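Open afternoon at the Grorkby halls

The Grorkby site opens its doors twice a year, and in April I finally got round to going. It is a former printing works on the edge of town, now split between several tenants. Parking was easy. The doors opened at 1 pm and by ten past there was already a queue at the desk, where each of us got a paper badge and a site plan. The plan was printed very small and I saw plenty of people holding it up to the light.

Visitors went round in groups of 20. Ours was taken by Gopinath Shetty, who has worked in the building since before it was divided up and knew which walls were old and which were new. He kept a steady pace and let people stop when they wanted to.

We began upstairs with Polletti, who make display stands for shops. The sample room had shelves up to the ceiling and a cutting machine that was switched off for the afternoon, which was a pity. A woman at the back let us fold a stand from a flat sheet. Mine leaned. There was a short talk about glues that went on a bit for the children, then back down the stairs to the ground floor, where the ceiling is higher and it is a good deal cooler.

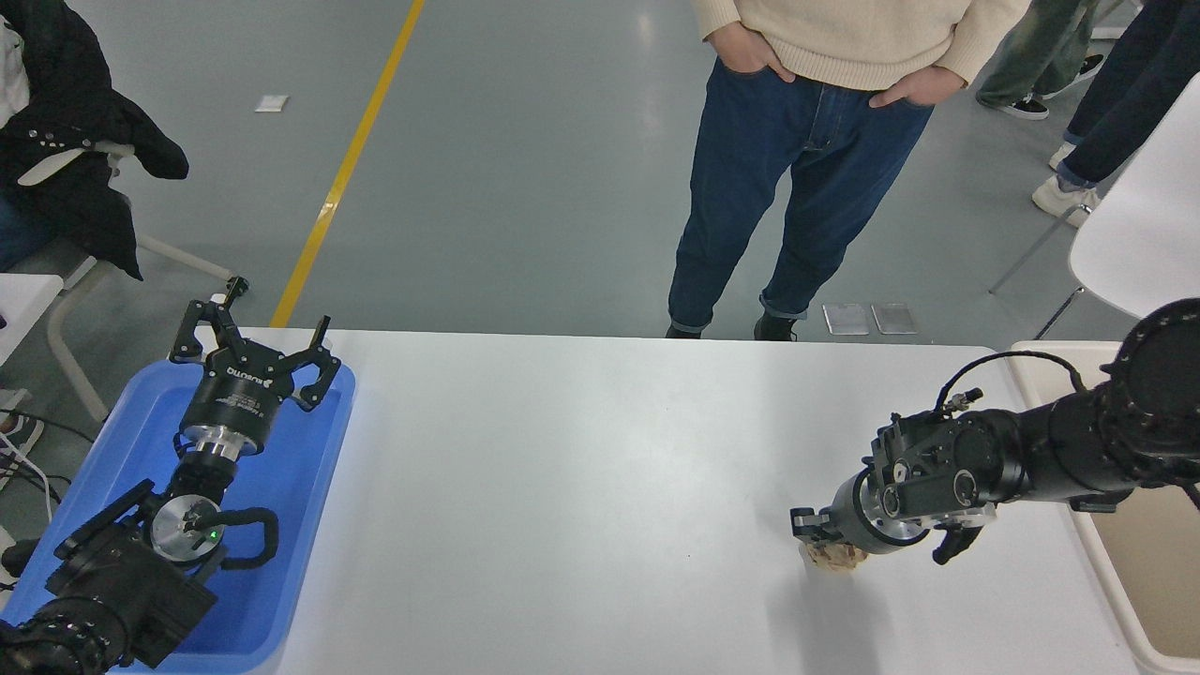 Ground floor: the Lendora hall

Lendora have the largest space in the building and it shows. The floor is smooth and grey, with a yellow line on it, and people were standing about on it while we were there. I liked the worktable best: a plain white rectangle with a bright blue plastic tray at one end, rounded at the corners and with a raised rim. The middle of the top was left bare. I have been meaning to sort out my own bench at home for years, and a tray at one end with a clear middle is about as much of a system as I could keep up.

I asked Gopinath where a tray like that could be bought. He wrote down a catalogue number, 406, on the back of my plan, though he warned me they are sold by the box. The hall itself is let by the half year and can also be hired for evening events.

Last stop was Naciri, through the double doors, who do packing for small firms. They had 3 benches set up and a display of old paper tape dispensers, which Gopinath said were found in the cellar. Tea and biscuits were in the corridor afterwards – bring change, as the tin was short of it.

Entry is free and no booking is needed. The stairs are steep but there is a lift by the rear entrance. The next open afternoon is in the autumn.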